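Wemonell Demo Station Guide
Section 8: Running the Simulated Pick-Up for Visitors

8.1 What this section covers

Use this section when the station is shown to a group during an open day or a booked visit. It covers the simulated pick-up only. For the physical arm, go to Section 9 and do not start without a trained operator in the room.

The talk and the run together take 18 minutes. Allow extra time if visitors are going to use the hand controller themselves (see 8.4).

8.2 Before the doors open

1. Switch on the station PC and the wall display. Wait for the Lamumura start page.
2. Log in as "visitor". This account cannot save over the master scenes.
3. Open Scenes, then Household, then load scene 961.
4. Set the display output to Wall. The operator screen should go to the control panel and the wall display should show the room.
5. Press Reset Objects once. Let everything settle before you touch the arm.
6. Run the sequence one time with no visitors present. If it stops with error 2398, the hand controller was not found. Unplug it, plug it back in and repeat from step 5.

Note: Scene 961 loads slowly the first time each day. A blank wall display during loading is normal. Do not close the program.

Caution: Keep bags and coats off the cable cover between the desk and the wall display. People tend to put them there.

8.3 Running the demonstration

1. Bring the group to the floor line. Children can stand in front.
2. Tell visitors that what they see on the wall is a computer simulation. Some will ask where the room is.
3. Point out the arm, the gripper and the counter. Name the object you are going to pick up before you start.
4. Press Home. The arm moves to its start position.
5. Select the target from the object list. For a first run use the spray bottle, which is easy to see from the back of the group.
6. Press Approach. Wait for the green light on the control panel.
7. Press Grip, then Lift.
8. Press Hold as soon as the bottle is clear of the counter. Compare the wall display with Figure 8-1.
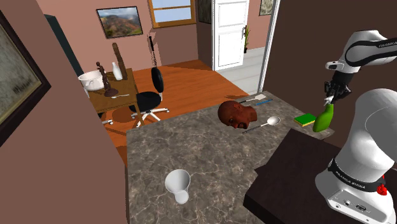
Figure 8-1. Green spray bottle held by its nozzle head, just clear of the marble countertop.

9. Take questions while the arm is on Hold. It will stay there until you press another key.
10. Press Lower, then Release, then Home.

Note: The sponge is close to the spray bottle on the counter. If the bottle comes down on top of it, press Reset Objects and carry on. There is no need to reload the scene.

To show a second pick-up, go back to step 5 and choose the sponge or the cup. Leave the ladle for groups that have time, as it lies flat and often needs more than one try.

8.4 Letting visitors drive

1. Set Speed to Slow.
2. Hand over the controller with the strap around the visitor's wrist.
3. Give each person one attempt, successful or not, and press Reset Objects between turns.
4. Stop the session from the control panel. Do not take the controller out of someone's hand while it is live.

Caution: Wipe the controller between users. Use the dry cloths in the desk drawer. Liquid cleaner damages the trigger.

8.5 After the visit

1. Press Home and log out of the visitor account.
2. Switch off the wall display. Leave the PC on.
3. Write the group name, start time and any error numbers in the station log.

Report repeated errors to Faith Makori. Scene changes and requests for new objects go to Benedikt Engelhardt, who needs them before the end of the month to include them in the next update.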